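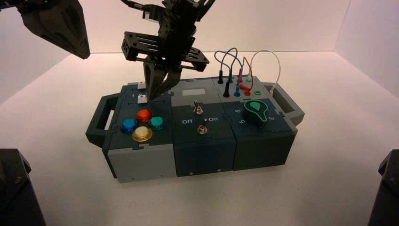 Buttons tell fibs. They don't mean to, but they do, and once you know how to catch them you will never trust one in quite the same way. A button looks as if it does the work. You press the one for the lift and the lift comes, so it feels as though your finger pulled it up the shaft. It didn't. All most buttons do is join up a gap so that electricity can get across. Look at the four on the left of the box: red, blue, green and pale yellow, set out in a diamond. Does red mean stop? Does green mean go? Nothing about the colours can make it so. Somebody has to decide, and somebody else could decide the opposite.

Home Things That Click Levers Wheels Ask Grinik Back to start

WHAT A CONTROL REALLY IS

A control is any part of a machine that is meant for you to move. Buttons, switches, sliders, knobs and plugs are all controls. Grown-ups often say that a control "tells the machine what to do". I don't like that much. A light switch doesn't tell the lamp anything. It opens and closes a path.

Think of a drawbridge. When it is down, people can walk over. When it is up, they are stuck on the bank. The electricity in a simple circuit is like those people, and the switch is the bridge. (Electricity is not really a crowd of people, of course. It is a handy picture, and like all handy pictures it goes wrong if you push it too far.)

PUSH BUTTONS

Many push buttons have a spring inside. Press down and the bridge closes. Let go and the spring shoves the button up again, so the bridge opens. A doorbell works like this, and a good thing too, or it would ring until bedtime.

Some buttons stay down when you press them and need a second press to pop back up. Can you tell which sort a button is from looking at it? Usually not. People will say they can. Ask them to prove it.

TOGGLE SWITCHES

A toggle switch has a little lever that you flick. The ordinary kind stays where you put it, so you can walk away and the light stays on.

The two toggles on the middle part of the box have shiny metal levers, and there are words printed between them: "Off" on the left and "On" on the right. That is useful, but a label is only ink. If the person doing the wiring got it backwards, the word "On" would go on saying "On" while everything was off. At the Plumulness Toy Museum there used to be a model railway with just that mistake. It had been wrong for 39 years, and everybody who worked there had simply learned to flick it the other way.

PLUGS AND CABLES

On the right-hand part there are cables plugged into ports. You may not think of a cable as a control, but it can be one. Move the plug from one hole to another and you have changed where the path goes. Old telephone exchanges worked in this way, with an operator joining callers together by hand. Never try it with the sockets in your wall at home. Mains electricity can kill you, and I am not being sceptical about that at all.

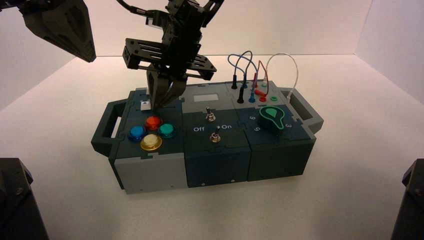
SLIDERS

A slider is a knob that runs along a slot. A switch usually gives you two choices. A slider may give you lots, because you can stop it halfway, or a bit past halfway, or nearly at the end.

Sliders often have numbers beside them, and this is where I get suspicious. If the numbers go from 1 to 5, is 4 twice as much as 2? You can't know by reading them. On my old Sendby radio, going from 1 to 2 made hardly any difference and going from 4 to 5 made the dog leave the room. The numbers tell you the order. They don't promise that the steps are all the same size.

Arrows are just as slippery. A triangle might mean "this way is more", or it might only be a pointer showing which mark the knob has reached. Try it gently and find out. 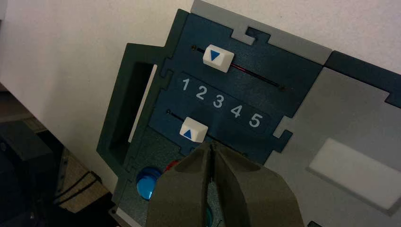

Two sliders, one with its triangle pointing down and one with its triangle pointing up, and the numbers 1 to 5 between them.

TEST IT YOURSELF

Pick something safe that runs on batteries, like a torch or a toy, and ask before you start. Write down what you think each control does. Then try one at a time. If you move two together and something happens, you won't know which one did it.

Do each test more than once. The first time I tried my Kravets alarm clock I pressed a button, the clock beeped, and I was certain I had found the beep button. It was seven o'clock. It would have beeped anyway.

Cross out the guesses that were wrong, but leave them so you can still read them. They are worth keeping.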